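Play Brick Questions — Tisora Toy Library, Rurdale

Updated March 2023

We get a lot of mail about our building bricks, more than about the puzzles and the dolls' furniture put together, so we've gathered the usual questions on one page. If yours isn't covered, do write to us. We enjoy the letters!

What comes in a Lucero tub?

A Lucero tub holds 300 pieces, mostly square bricks with four studs, along with long narrow ones, small ones with a curved top and a few flat ones for finishing things off. Colors vary from tub to tub, and we top them up from donations, so please don't be disappointed if yours leans heavily toward green.

Do I have to sort the pieces before I bring them back?

Please don't spend your evening on it. A quick look for crumbs and stray socks is plenty, and we do the rest here. If your children like sorting, though, a plain row on a cloth is a lovely way to start — red beside green, then orange, then purple, and so on until they lose interest. 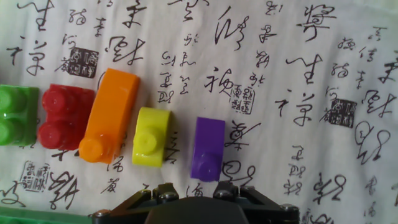 Tuvenach wrote in to say that sorting by shape worked far better in their house than sorting by color, and that their youngest now puts away all the long ones first without being asked. We've tried it since and we're quite converted, so do whichever suits your family.

Can I borrow a baseboard on its own?

You can, and many families do, especially if they already have bricks at home. The boards go out for 3 weeks, same as the tubs. For little ones we suggest beginning at a corner with a single brick, the way the red one sits on the green board in our picture, and building along the edge from there. A cloth underneath keeps everything from sliding about, and a patterned one is perfectly fine. 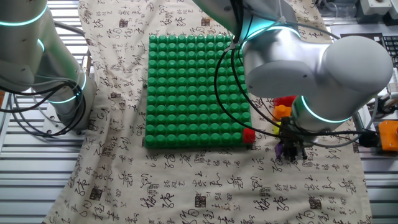 How should I wash the bricks?

Warm water with a drop of dish soap, in a bowl or a mesh bag, and then spread them on a towel overnight. Please keep them out of the dishwasher, where the long ones tend to warp.

What if we lose a piece?

It happens to everyone, and there's no charge for up to 2 missing bricks. Just slip a note in the tub so we know to top it up.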